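From: Kumudini Bandara
To: paper-and-frames list
Date: Apr 18, 2010
Subject: Re: Glossy posters in thin frames, help!

Iresha Munasinghe wrote:
> Hi everyone, longtime lurker here. I have a stack of glossy posters
> to put up in our hallway before June and I'm losing my mind over
> them. They've been folded or rolled for ages and every time I lay
> one in its frame an edge springs up, or the whole thing slides down
> and leaves a gap along the top. The frames are just skinny black
> borders, nothing fancy. Do I need to flatten them first? Glue? Tape?
> My neighbour says dry mounting but the shop on the corner quoted me
> $94 a sheet and I nearly fell over.
> Iresha

Hi Iresha, and welcome out of lurking!

$94 a sheet, good grief. Please don't pay that, at least until you've tried a few things at the kitchen table. Dry mounting is lovely for something you want dead flat forever, but you can't easily change your mind afterwards, and for a hallway poster I wouldn't bother.

The gap along the top I know very well. With a border that thin there's hardly anything to cover your mistakes, so if the sheet sits even a little low you get a stripe of wall showing through and your eye goes straight to it. And dark glossy paper is the worst of the lot in my opinion. It shows every bend, it catches the light, and it picks up fingerprints if you so much as look at it (cotton gloves, or very clean hands and hold it by the corners).

A few of a black poster and a thin black frame, both at a bit of an angle to the table edge as these things always are:

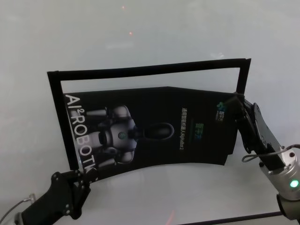
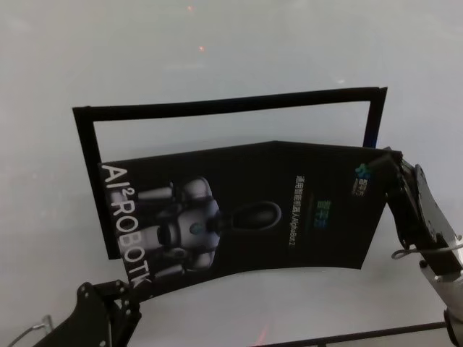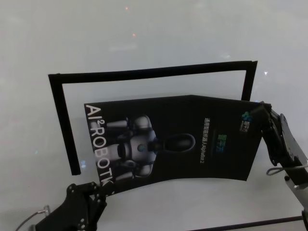

So, flattening first, yes. Lay the poster face down on clean butcher's paper, another sheet over the back, then a board the full size of the poster and as many heavy books as you can spare. I leave mine for nine days, which is a silly number but that's what happened the first time (we went to my sister's) and it worked, so I've stuck with it. If there's a proper fold down the middle it'll never vanish completely. You can get it to lie down though, and once it's on the wall you mostly notice the colour.

Please don't iron it! I know somebody will suggest it. I did it to a lovely travel poster years ago and the gloss went cloudy in one patch the shape of Tasmania.

For the slipping, start at the top edge. Line that up with the frame, put two little hinges of archival tape on the back, up near the corners, and let the rest hang. Don't tape the bottom or the sides. Paper grows and shrinks with the weather, and if it's held all the way around it ends up wavy by the end of summer. I get my tape from Wanigasekara, the art supply place near the station, but any acid-free one will do you.

Oh, and measure the frame opening before you do any of this. Measure the poster too, even if they were sold as the same size. I had a batch of Nukier frames that were a whisker bigger than the posters they were meant for, and no amount of shuffling was ever going to close that gap. I ended up cutting a strip of black card to go behind it. From across the room it just looks like a slightly fatter border.

Dirk, if you're reading, didn't you use magnetic strips on yours? I'd like to know how they've held up, and whether they mark the paper.

How many have you got to do, Iresha? If it's a big stack I'd press them all together with paper in between, and frame the one you like least first.

Cheers,
Kumudini B.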